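The Grivov Remixes
A short story

1. Notice of Release

Trenoditz Records is pleased to announce the forthcoming release of a remix of "Ferry Light," the 1990s single by the vocalist Mimoza Yordanov. The remix has been prepared by the producer Nassoro Ondieki at Grivov Studio and will be issued to all listening services in January. Persons wishing to receive an advance copy should apply to the Skasdale office in writing.

The label regrets that Ms. Yordanov is not available for interviews.

2. Internal Correspondence

To the Director of Releases, Skasdale office.

Further to your request of Jul 26, 2023, the undersigned has reviewed the first version of the remix supplied by Mr. Ondieki. The running time is acceptable. The drums are in keeping with the approved sample. However, the label's contract calls for a featured vocal by Ms. Yordanov recorded in the present year, and the vocal on this version is plainly the original one. Mr. Ondieki has been asked to explain.

His reply is attached. It states that Ms. Yordanov attended Grivov Studio on 16 occasions, was courteous to all staff, drank tea, and did not sing. On each occasion she asked to hear the original tape from the beginning. On each occasion, at the second chorus, she asked that it be stopped.

The undersigned recommends a letter.

3. Letter to the Artist

Dear Ms. Yordanov,

We write in connection with your obligations under the agreement for "Ferry Light." The agreement provides for one new vocal performance of reasonable quality. To date no performance has been received. The label has paid for the studio, the engineer, and your train fare from Kinyua, and must ask when it may expect delivery.

We remain admirers of your work.

4. Reply of the Artist

Dear Sirs,

Thank you for your letter and for the train fare. I was 19 when I made that record. The label pressed 500 copies and sent 486 of them back to my mother's house, where they stood in the hall until she died. She walked around them every morning and never asked me to move them.

At the second chorus there is a noise behind my voice. Your engineer at the time called it a fault. It is my mother closing the door of the booth, because she had come in to listen and was afraid of being in the way. Mr. Ondieki has a machine that can take it out. He played it for me once without the door. It is very clean now.

I can sing the song again. I am not sure what I would be singing it to.

Yours faithfully,
M. Yordanov

5. Report of the Producer

Submitted by N. Ondieki, Grivov Studio.

On receipt of the label's instructions I invited Ms. Yordanov to attend a final session. The first version had been withdrawn. In its place I had prepared a second, built outward from the second chorus, in which the sound of the door is kept at its full level and falls on the first beat of every fourth bar. I did not tell her this beforehand.

She listened to it standing up. She then asked for the headphones to be turned down and for the light in the booth to be left on. The vocal was recorded in one take. There is an error in the last verse, where she sings the words of the first verse instead, and I request permission to leave it.

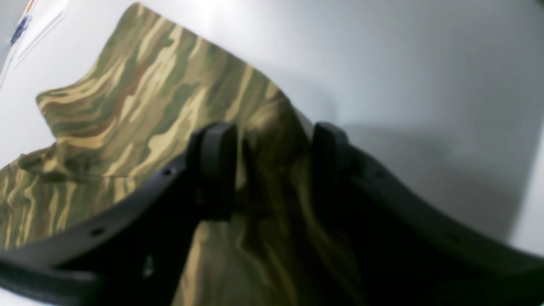

6. Decision of the Label

The second version is approved for release. The error in the last verse is noted and permitted. The Director of Releases has listened to the recording twice in full and has asked that his copy not be returned to the file.

The credit shall read: "Ferry Light (Grivov Remix), performed by Mimoza Yordanov, produced by Nassoro Ondieki." Ms. Yordanov has requested one further credit, for percussion, in the name of her mother. The legal department has raised the matter of royalties. It has been told to pay them to Kinyua, at the old address, where Ms. Yordanov says she still opens the mail.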